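**Setembro, caderno da bancada, fim de tarde**

Voltei à pergunta que o pessoal da Stolura me faz sempre que passa por cá: então, a máquina já arruma a cozinha? Ainda não, mas hoje fiquei mais bem-disposto do que ontem! Corri a tarefa da passagem (uma mão entrega, a garra recebe) no simulador, com a configuração Stasia, e depois mais uma vez com a Pai para comparar.

Resultados, antes que me esqueça:

- Stasia: 183 tentativas, 14 largadas a meio
- Pai: parei cedo, a garra fechava antes de tempo e não valia a pena gastar a máquina nisso
- mudei a abertura inicial dos dedos 2 vezes e fiquei com a mais larga

O que me chateia é que passar um pano da loiça a alguém parece a coisa mais parva do mundo e, para a garra, é um pesadelo de contactos. Dobrar, nem falo. Já aparafusar peças iguais na linha da Brirham, isso entregava-lhe amanhã (bem, com alguém por perto, vá). Em casa nada está duas vezes no mesmo sítio, e é aí que a coisa descamba.

Outra chatice: a outra mão mete-se no caminho. Se um dedo dela fica entre os nossos dois, o planeador tem de perceber que aquilo não é o objeto a agarrar.

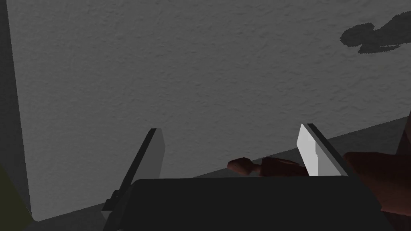
*Simulação: garra aberta, com o dedo castanho-avermelhado da outra mão entre os dois dedos.*

Por fazer: pôr uma penalização por contacto com a mão, baixar a velocidade de fecho e repetir com 3 sementes diferentes. Quem pegar nisto antes de mim, por favor não apague os registos da Pai, ainda quero ver aquele fecho precoce com calma.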